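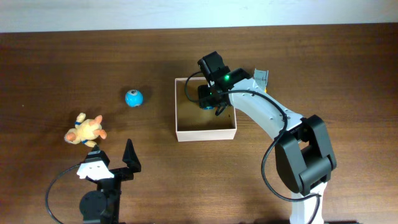

Dultmont, 10 February 2021

I have been meaning to write about soup for weeks now, and every time I sit down to do it I end up making soup instead. So the pot is on the back burner, the windows have steamed up, and I'm going to get this typed before I have to go stir again.

It started in July, of all times, when the little grocery on Rusard Street was closing and marking everything down. I came home with more dried beans than any one household needs (white ones, speckled ones, a sack of tiny brown lentils) and put them on the pantry shelf and felt very pleased with myself. Then it was too hot to cook them. Then it was fall and I forgot. It wasn't until after New Year's, looking for the baking powder, that I found them all lined up waiting for me.

My first few tries were pretty sad. I didn't soak anything long enough, and I was so nervous about salt that everything tasted like warm water with good intentions. The one that finally came out right was a white bean and cabbage soup from an old church cookbook I picked up years ago at the Caltetti flea market for 60 cents. The recipe says to feed 18, so I cut it down as best I could and still filled every jar in the house. It wants 6 carrots, and I'd say don't skimp, they go soft and sweet and carry the whole thing.

What I changed: I cook the onions much longer than the book says, until they're the color of toast, and I put in a heel of hard cheese while the beans simmer. Fish it out before you serve it, or don't, there are people in my house who fight over it. A splash of vinegar goes in at the very end. I left that out once and the soup just sat there in the bowl looking at me.

The lentils I'm less sure about. I tried them with ginger and coconut milk, more or less following the back of a Ruangrit curry paste packet, and I liked it a lot the first night and not so much on the second. Maybe it needed lime? If any of you have a lentil soup that holds up over a few days, please send it along, I still have most of that sack to get through.

Next I want to try bread to go with all this. I've been reading up on rye and it seems like an awful lot of waiting around — but then so are beans, and I've gotten used to those. For now it's store-bought rolls, warmed in the oven with too much butter.

There goes the lid rattling. Back to the stove!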